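January 2022

Home at last, shoes off, tea made, and my feet are throbbing so much I can feel them in my ears. So that was the Hudwood by-election count, my first one as an agent and possibly my last!

I got to the sports hall far too early and had to stand about in the car park with Chalerm Luangrath, who was there for the other lot and very nice about it. He'd brought a flask. We talked about everything except the vote, mostly his daughter's driving lessons, and then the doors opened and we both went a bit stiff and formal and put our rosettes on.

Counts are slow. I knew that, but I'd forgotten how slow. First they check that the number of papers in each box matches what the polling station wrote down, and only then do they start sorting them into piles. The box from the Bachmann estate was one over and they did it again, and then again, and the third time it was fine (two papers stuck together, then not stuck together, I never got to the bottom of it). Manee Petchrat was watching that table for us and she didn't so much as blink for an hour.

Turnout was 3,062, which for a wet by-election straight after Christmas is better than I'd feared. By the time the piles were up on the long table you could see it was going to be close between us and Till Stöcker. Poor Lamai kept walking to the far wall and back. I told her to sit down and she said she'd sit down when she was a councillor or when she wasn't.

The postal votes did it in the end, I think. I'd spent most of September nagging people in Moltel Road to sign up for them, and every one of those evenings I came home wondering why I bothered.
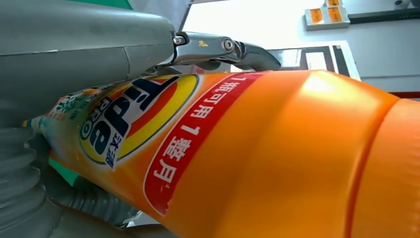 Anyway, we won by 50. Fifty! Till asked for a recount, quite rightly, I'd have done the same, and it came back exactly the same. Pichit Paisan got 307 and looked delighted, bless him, he'd only expected his family to vote for him. There were some spoiled ones too, including a long complaint about the bins in very tidy handwriting.

Lamai's speech was short and she forgot to thank me and then ran back to the microphone to do it. I've got the expenses return to start on now, and there's a receipt for leaflets I can't find anywhere. Might be in the car. I'll look in the morning.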